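November 2025

Spent the day on the hand-held marker cubes, comparing the Cevano set with the older Hillness pair we have been using since March. The plan is still the same: track both hands from the head camera, turn the cube poses into wrist targets, and send those to the arm controller. The Sisero gripper stays on the shelf until the tracking is settled.

Morning went to calibration. Exposure fixed at 2000 microseconds, gain low. With auto exposure on, the windows drag everything down and the black squares merge at the corners. Fixed exposure blows out the glass but the markers hold up, and the glass is of no use to me anyway.
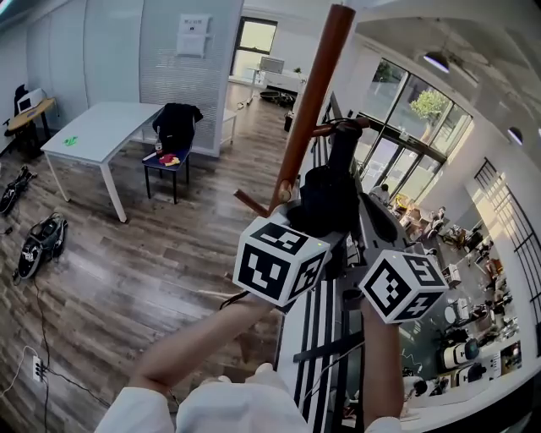 Moved the test upstairs after lunch for the longer background and the harder light. Detection was good with a face square to the lens. Past a steep tilt the pose started flipping between 2 solutions, same as the Hillness pair did. Two visible faces fix it most of the time. One face does not, so the solver now has to reject single-face poses when the jump from the last one is too large. Wrote that in, threshold picked by feel, needs proper tuning.

Latency came out at 80 ms from camera to controller. I can live with that for slow reaches. It will be too much for closing on small parts, and the Aydoğan controller adds its own filter on top. Turned the filter off for one run and the wrist target shook badly. Turned it back on.

Grip is the other problem. The cubes are fine for 13 minutes or so of steady work and then my thumbs start to creep over the edges and cover the corners. A handle on the back would help. Drew one, did not print it.

Tomorrow: tune the threshold, repeat the tilt run with the old pair, charge everything overnight.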